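The bullfinch wallpaper and the table that is never clear 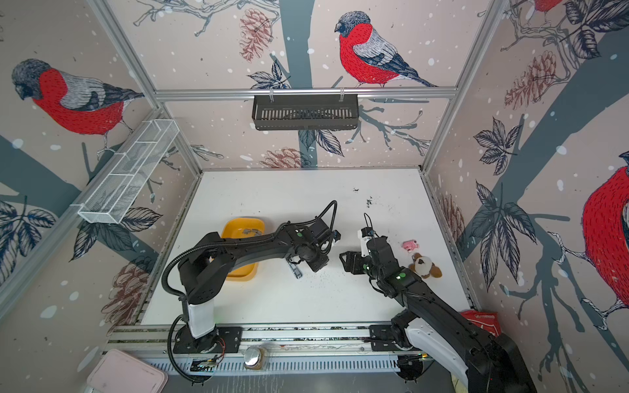
I wanted to write in February, when the wallpaper was new and I was still proud of my straight seams, but then other work came and the post stayed as three lines in a draft. Now I have lived with the wallpaper long enough to say what I think of it.

I chose it late in the evening, and I know this is not the right time to choose wallpaper. I had two favourites. One was a plain grey-green from Ferer, very calm, which everybody would have approved. The other was from a small maker called Gadeo: big bullfinches with red breasts, branches, dark grey leaves, pine cones of a brown that is nearly pink, and white dots of snow over a pale beige ground. I ordered the birds. In my childhood the bullfinch was on every winter postcard, and my grandmother kept a tin of these postcards beside her sewing machine. So I was not very objective.

The paper came in a long box of 52 cm rolls. I needed three walls only, and they are small, so I had thought the work would be finished before lunch. It was finished at nine in the evening. The difficulty is the pattern. A small flower forgives you when you are a few millimetres wrong, but a bird of this size does not. If the two halves of a bullfinch do not meet, you have a bird with a step in its stomach, and you will look at this step every day. I cut one strip too short and had to use it for the narrow piece in the corner.

For those who want to try, I can share what I learned. Lay the strips on the floor first, in order, and write a number on the back with pencil. Start from the wall that you see most. Do not trust the edge of the wall to be vertical; mine was not. And buy one roll more than the calculation says. I paid 293 for everything, with the paste and a good brush, and the extra roll was the best part of this money.

Against so much pattern I wanted a very simple table, so the top is white. I do not regret it, but I must be fair and say that white hides nothing. Every crumb is visible. There are small dark specks towards the back and a kind of grey dust in the middle, and I could swear that I wiped it. On my old brown table the same dirt would have lived quietly for a week. I now use a soft dry brush first and a damp cloth after, because the cloth alone only pushes the specks from one place to another.

Then there is the question of what is allowed to stay on the table. In my plan, nothing. In reality there is the yellow bowl, square but with round corners, which I bought at Muda when I was looking for something else. It is plastic and it was cheap, and its colour is much louder than any colour on the wall. I expected to dislike them together. But the yellow is good with the red of the birds, and the bowl collects the small things that would otherwise travel over the whole surface. Some dark odds and ends are in it now, and beside it there is one shiny metal piece that has not yet found its way in. It is always like this: the bowl takes almost everything, and one thing stays out.

And on the right side live the pig and the dog. They are small plush toys, the pig pink, the dog brown and white with brown ears. I have offered them a shelf. I even bought the shelf, a narrow one from Tyagi, 80 cm long, which is still in its packaging behind the door. But toys on a shelf look to me like goods in a shop, and on the table they look as if they live here. The pig is usually lying on its side. I put it upright when I clean, and some time later it lies again.

My sister asked on the telephone if I am not tired of so many birds. Not yet. In the morning, before I switch on the lamp, the beige is almost grey and only the red spots are clear, and I like this very much – it is a little like looking out at a garden in winter. At noon the pattern is perhaps too busy. By evening I do not notice it.

I still have one and a half rolls left. I am thinking about the inside of the cupboard door, or maybe to cover the box where I keep the brushes. If somebody has glued wallpaper on a cardboard box and it did not bend the cardboard, please write to me which paste you used.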